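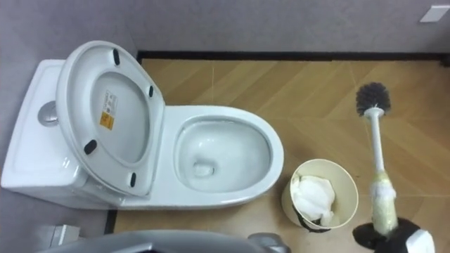
Why not just write a program for it? came the question from behind me, before our guide had got his badge the right way round. It's only a brush, it goes round and round, you could write that down in an afternoon. The guide said they had tried writing it down. The afternoon had lasted until November.

So began the open day at Cumine, which occupies two floors of a former carpet warehouse on the wrong side of the ring road in Ullatine. I had booked in February 2019 on the strength of a leaflet promising "the future of domestic help", and was put in the second group, 15 of us, with a sticker each and a biscuit if you were quick. I was not quick.

The future of domestic help starts with cleaning the loo. I found this oddly cheering. Every robot I had seen up to then was either dancing or being pushed over, and neither of those needs doing at my house.

The method is called showing. A person sits in a room down the corridor wearing a headset and holding a pair of handles, and whatever the person does with their hands, the robot does with its grippers. Each go is saved from start to finish. When there are enough of them, the whole lot is fed to a computer, and the computer is supposed to work out what all those goes had in common. Our guide compared it to learning to cook from your mother. I learned to cook from my mother, and I hope for Cumine's sake it's a poor comparison.

They let us watch from the doorway of the practice bathroom, four at a time, in silence. It was built for the job and has a better floor than mine, laid in herringbone. The robot took up its place at the bowl and nothing happened for long enough that someone asked in a whisper if it was on. Then the brush went in. I have never seen a toilet cleaned with such caution. It had the manner of a man retrieving his keys from a pond with somebody watching.

Afterwards we were taken to meet the other end of the business, the operators' room, which is where all the talent turns out to be sitting down. The room is hot and smells of soup. The operators work turns of 32 minutes and then have to stop, a rule that came in after a spell of sore wrists and bad temper. We were told a good operator is slow, never changes their mind halfway, and doesn't show off. Former waiters do well at it. Keen video game players do badly for the first week, apparently, and take it personally.

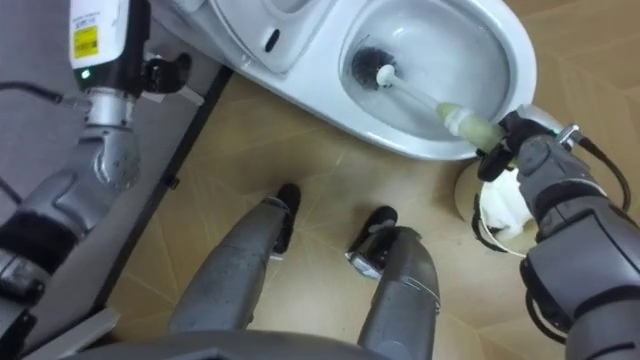
I put my name down for a turn at the controls, and so did everybody else in the group, including the man who'd spent the morning saying it was all a gimmick. The first thing you learn is that you have no sense of touch. You can see the brush perfectly well and you have no idea how hard you are pushing it. At home I clean a toilet largely by feel and while looking at the ceiling. With the headset on you have to look. The wrist stays outside the rim, the handle comes over the front of the bowl, and the bristles are a long way off against the far wall, so a small twitch at your end arrives as quite a large one at the other. The legs, I was pleased to hear, were no concern of mine. I had enough on with the one hand.

My go was marked as "not kept". There's a screen that says so, in red, where your group can read it. The guide was kind about this and explained that I had paused, gone back, had another think and then tapped the brush on the rim, as one does. A robot shown that would learn to have another think as well. The tap was the real trouble, though. Half the visitors do it without knowing, and they've had to train it out of their own staff.

I asked how many kept goes it takes and got an honest shrug. For one toilet, fewer than you'd fear. For any toilet, in any bathroom, with the brush left wherever the family leaves it, he wouldn't be drawn. They keep 17 brushes in a cupboard and swap them about so the thing doesn't grow attached to one. Nobody in the group had a question after the cupboard.

Upstairs was Zirano, the software side, which has its own logo and its own kettle. We had a talk with slides. A replay was shown of the robot working with no operator, and it did most of a circuit of the bowl before stopping dead under the rim like someone who has heard the phone. The speaker called this very encouraging. I've had school reports along those lines.

A few practical points for anyone thinking of going. Visits are free but you need to book, and the 8 bus from the station drops you at the gate, where you ring and wait. Wear something thin for the operators' room. Lunch isn't provided, but Chong, the noodle place across the car park, is cheap and used to people in visitor stickers. I ate there with the gimmick man, whose go had been kept. He mentioned it twice before the soup came.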